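April 2023

Rain since the morning, so I stayed inside and did at last the thing I have promised since we moved to Drinden: the bricks. They were in two old suitcases and one bag from Stosport, everything mixed, with hair clips and dry pasta between. My mother-in-law sent them when her flat in Győri was sold, and I have carried them through two moves without opening the lid.

I began with the colours. Britt-Marie Hellström from downstairs told me this is wrong, one must sort by shape, for the eye finds a colour quickly in a heap but never a small shape. I think she is right. But I had already filled four soup bowls and did not want to begin again, so colours it is. She drank her coffee and found me a wheel.

In the instruction book of the big harbour set it is written 407 pieces. I have found 229 of them, and I know well that the rest is perhaps in the other bag, or under a sofa in another country. The crane is almost complete. The roof of the customs house is missing fully. I made a list of the missing numbers in the back of this diary, in pencil, and I will look in the shop on Vondel street, where they sell old bricks by weight.

After lunch I was tired of lists and only played a little, I am not ashamed to write it. Yellow is the colour I like best to have in the hand. As a child I had only red and white ones, from my cousin, and yellow was something that other children had.

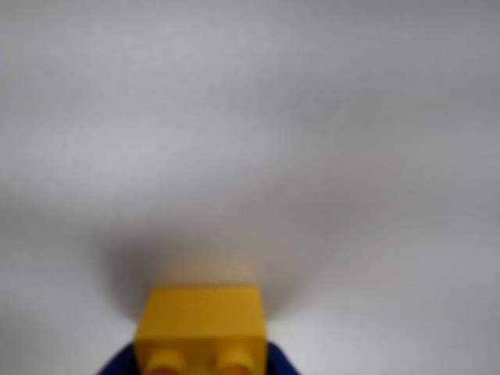
A yellow one, with dark blue.

The grey pieces I have left for another day. They are the most, and half of them look the same to me until I hold them to the lamp. Also the axles and the small pins I have only put in a jam glass with a lid.

Aslak Myklebust telephoned at four. He asks if his boys may come in July and stay the whole week, and I said yes before I looked in the calendar. They are six and nine now. It would be nice if the harbour could stand ready on the low table then, or maybe better not ready, so that they have something to build. I must ask him if the little one still puts things in his mouth.

My back hurts from the floor. Next time I will take the cushion from the bench. The bowls stand now along the wall in the hall - we will have to eat soup from the plates this week - and the suitcases are empty, with sand in the corners. Tomorrow wash the yellow and the white in the basin, lukewarm water, a little soap. Buy boxes with lids. Write to Győri and say thank you, two moves too late.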